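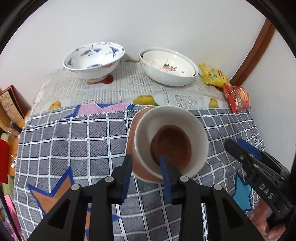

**Unit 4: Dish return at Milldale — task change before and after partial automation**

Course: Work Systems and Automation
Handout prepared by Ingeborg Zwahlen. Read before the seminar on Sat 11 October. Bring the task sheet from Unit 3.

## 1. Site and scope

Milldale is a staff kitchen run by the catering firm Vasia. It serves one sitting at midday and a smaller one in the evening. The unit covers the dish return area only: the counter where used dishes arrive, the sorting table, the washer and the clean racks. Cooking and serving are outside the scope.

The automated part is one two-arm cell, supplied by Brurnell, placed between the counter and the washer. It picks up bowls, empties loose residue and loads the washer rack. Plates with cutlery on them, glasses and anything broken go to a person.

The arm policy was trained from demonstrations. Kitchen workers performed the handling with a hand-held gripper in each hand, using the same finger shape as the cell. This matters for the rest of the unit, as the people whose task changed were also the people who supplied the training material.

## 2. The handling task

The bowl is a useful case. It is light, it stacks, and it is seldom clean when it arrives. Two grips are in use.

- **Rim grip.** One finger inside the bowl, one outside, pads closing on the wall. Works on a single bowl or on the top bowl of a stack. The inner pad may touch residue.
- **Body grip.** Both fingers outside, closing across the diameter. Keeps the pads out of the food but needs a wide opening and free space on both sides.

A worker using bare hands mixes the two without noticing and corrects with the thumb. With a two-finger gripper there is no thumb. The choice of grip has to be made before contact, and a poor choice usually means letting go and starting over.

Nested bowls are the main source of difficulty. When the upper bowl is lifted by the rim, the lower one may come along, stay put, or tip. The second gripper can hold the lower bowl back. Pirmin Fuchs, shift lead at Milldale, wrote this in the demonstration guide as "one lifts, one guards," and the phrase is used in the logs.

Dried sauce changes the task again. It adds little weight, but it can glue one bowl to the next, and it makes the pads slip on later picks if they are not wiped.

## 3. Demonstration work

Demonstrations were recorded from March onward, in paid hours, at a table away from the line. The first target was 3,000 accepted recordings. The project stopped at 2,696.

Of these, 1,649 involved at least one nested pair. The share was raised on purpose after the first trial, in which the cell handled single bowls well and stalled on stacks.

Points to note for the seminar:

1. Tables were dressed differently from one session to the next. Plain surfaces gave recordings that were easy to collect and of limited use. Patterned cloths, printed shapes and unrelated items near the bowls were left in, so that the policy would not depend on a bare background.
2. Speed was not a criterion. Several workers slowed down after the first week, when they learned that hesitation in mid-grip was a ground for rejection and a slow, steady approach was not.
3. Rejected recordings were returned with a code and no comment. Benedita Barreto, who recorded more than any other worker on the evening shift, asked for the codes to be explained. A one-page key was issued later. Acceptance rates before and after the key were not compared, and this is a gap in the study.
4. Holding a gripper in each hand loads the wrist differently from carrying bowls. Breaks were set by the shift lead and were not part of the original plan.

## 4. What changed on the line

| Task | Before | After |
|---|---|---|
| Receiving dishes | Worker at counter | Worker at counter |
| Separating stacked bowls | Worker at sorting table | Cell, with handover of failed picks |
| Scraping residue | Worker | Cell for loose residue, worker for dried |
| Loading washer | Worker | Cell |
| Plates, glasses, breakage | Worker | Worker |
| Wiping gripper pads | — | Worker |
| Clearing stops | — | Worker |
| Logging faults in Gil | — | Shift lead, later all workers |

Headcount in the area stayed at four per shift. The distribution of the work did not stay the same. Two positions that had been side by side at the sorting table were replaced by one position at the cell and one at the clean racks, out of speaking range. Mandla Molefe, interviewed for the study, named this as the largest change, ahead of the cell itself.

Gil is the fault log. Each stop requires an entry: object type, grip, outcome. The entry takes longer than clearing the stop. In the first month only the shift lead had a login, so workers reported stops verbally and many were lost. After access was widened the recorded stop rate went up. Management first read this as a decline in the cell's performance.

## 5. Skill and grading

Before the change, dish return was graded as an entry position with no formal training. The work now includes judging whether a failed pick can be retried, knowing when pads need wiping, and writing a fault entry that a technician can use. The job description was not revised during the study period.

Demonstration work raised a separate question. It was paid at the normal hourly rate. Gion Reisinger, for the works council, argued that a recording keeps its value after the shift ends and that the hourly rate does not reflect this. Vasia's position was that the recordings were ordinary output. No agreement had been reached when the material for this unit was closed.

## 6. Seminar preparation

Write one page in total on the following.

- Take the row "Separating stacked bowls" and break it into steps, using the Unit 3 task sheet. Mark the step at which a handover to a person should occur, and state what that person needs to know at that moment.
- Draft a revised job description for the position at the cell. Do not exceed ten lines.
- State which figure from Section 3 you would want broken down further, and by what variable.

Pages go in the tray outside the seminar room. Late pages will be read but not discussed.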